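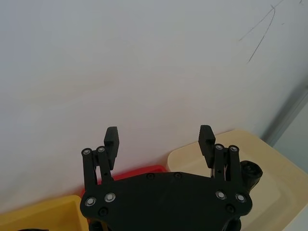
Kęstutis Avotiņš commented that three bins are enough for most households, and that a fourth only gets used for whatever the first three were meant to keep out. The method below follows his layout, with one change to the order of steps.

Sorting small items into colored bins

1. Assign one category to each color before moving anything. In this setup yellow takes cables and chargers, red takes hand tools, and beige takes items awaiting a decision.

2. Write the categories on a card and tape it up at eye level. Labels on the bins themselves get covered once the bins are stacked.

3. Empty one drawer at a time onto a flat surface. Pick up each item once and place it directly in its bin.

4. Stop filling 4 inches below the rim. Above that level, items slide into the next bin when you reach in.

5. Limit each session to 10 minutes per drawer. Anything left over goes in the beige bin.

6. Go through the beige bin in December. Discard or reassign its contents and start the new year with it empty.

Bins with straight sides sit closer together than tapered ones but are harder to separate when nested. Wipe plastic bins with a damp cloth and let them dry before refilling.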